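Re: [cell-planning] Norley purchase: hardware now or sim seats first?
From: Dirk Hollmann
Date: 2022-09-24

Daniyal Bangash wrote:

> Before I send the Norley request up I need one number for the year.
> The Farooqui quote is for 6 grippers with wrist cameras, plus a
> service plan. My worry is that we buy all of it and then find the
> fingers are wrong for long flat parts. Can the sim work tell us
> anything before we sign, or is it only good for demos? Also, do we
> have to take the service plan in the first year?
>
> Daniyal

Daniyal,

The sim can answer part of it. I would not put the whole order on it.

What we have running now is the wrist view over a wood bench top, with the gripper closed on the lower end of a long gray part and other items lying nearby. That is close enough to the Norley job to check reach, finger clearance and how much of the view the fingers and linkages block. Those are the things that would make us change the order, and they cost us only time to look at.

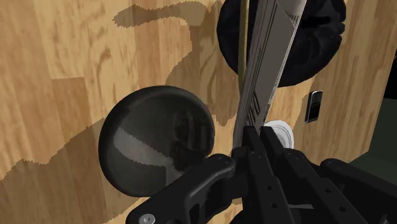 What it will not give us is grip force on the real parts, or finger wear. I don't trust the contact settings enough to pick a pad material from them. The shadows also come out with stepped edges at the quality we run, so I would not use these renders to decide on lighting either. Budget for lights separately and pick them on the bench.

My suggestion is to split the request:

1. Two grippers and two cameras from Farooqui now. One goes on the arm at Holtgate and one stays on the shelf as a spare.

2. The other four in April, once we have run 100 picks on the real parts and compared them with the same picks in sim.

3. One Trorkiro seat for the whole period. We only have one person building scenes, so a second seat would sit idle.

4. A line of $2,000 for fingers, pads and screws. Last time we left this out and it came out of travel.

On the service plan, their terms let us add it any time before the first unit is 6 months old. I would leave it out of the first order and put it in with the April one. Please get that confirmed in writing – the version I have is from an email and not from the quote.

Lead time is the part I can't fix. Farooqui gave me 74 days on the cameras and would not go lower for a small order. If the request goes up this month we can still make the April date, but there isn't much slack.

I can send you the parts list with prices once you tell me which cost code to use. The old Holtgate one is closed.

Dirk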